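Last updated 3 Feb 2022

## Shipping and returns at Grernside Fabrics

**When will my order ship?**

Orders placed before noon go out the same day from our Tesden warehouse. Cut fabric takes one more working day. Each order is weighed and scanned before it leaves, and you get the tracking number by email.
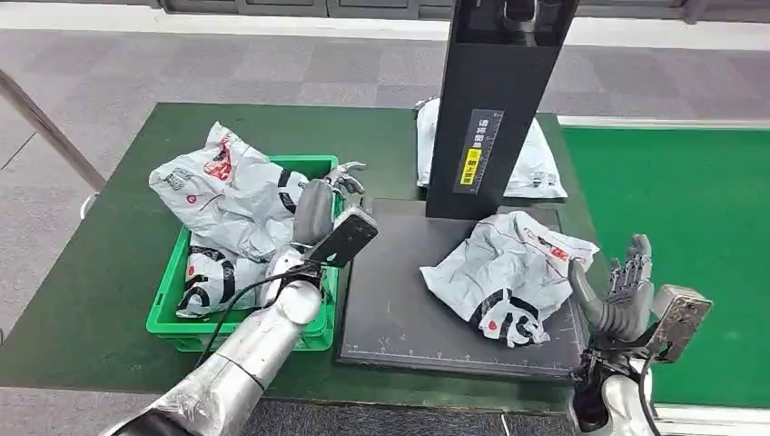 Tracking can stay blank until the evening. If it still shows nothing the next morning, write to us with your order number.

**What does shipping cost?**

Standard shipping is $5 for orders under $40 and free above that. Bolts and batting go by freight and are priced at checkout.

**Can I add to an order?**

Yes, until you get the packing email. After that, please place a second order. We can't combine the two or refund the extra shipping.

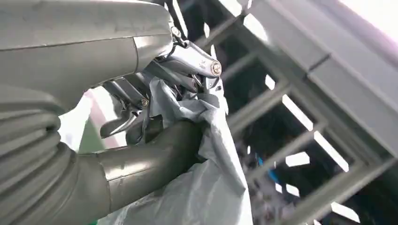 ## Returns

**Can I send back cut fabric?**

Only if it is flawed or we cut it wrong. Uncut items such as thread and patterns can come back within 40 days, unopened.

**Do you take returns on Ebihara linen?**

Full bolts only, with the band still on.

**Who do I contact?**

Ximena Cervantes handles returns. Use the contact form and pick "Returns" from the list. Refunds go to the card you paid with.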